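Where do all the pens go?

Meirion Parry
Shared desk at home, white top, three people using it. I buy pens in packs of 24 and by August we're signing school forms in crayon. The fancy organizer from Lisholm (56 little slots) filled up with rubber bands and one battery. How do you keep pens on a desk without making it a second job?

Haf Eynon
Fewer slots. Fewer pens too, if your family can bear it. I gave up on organizers and went to a paper cup, the kind you'd drink out of. It cost me nothing and I don't mourn it when it gets inky. The one rule in our house is that whatever is in your hand goes back in the cup before you stand up. My husband regards this as tyranny.
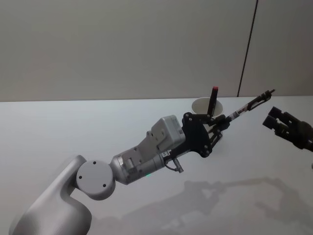

Ghizlane Soliman
Seconding the cup, with some footnotes:

1. Markers go in cap up, so you can tell the red from the black before you've written on the envelope.

2. Put a few coins in the bottom. A paper cup with one marker in it is fine, but eight pens leaning the same way will take it over.

3. Test everything first. Half of what you own is dead and you've been storing it with great care.

4. Don't let anybody put scissors in. Ask me about Tuesday.

Thodoris Alexiou
Just buy pencils.

Meirion Parry
Cup is in place. It already has a spoon in it.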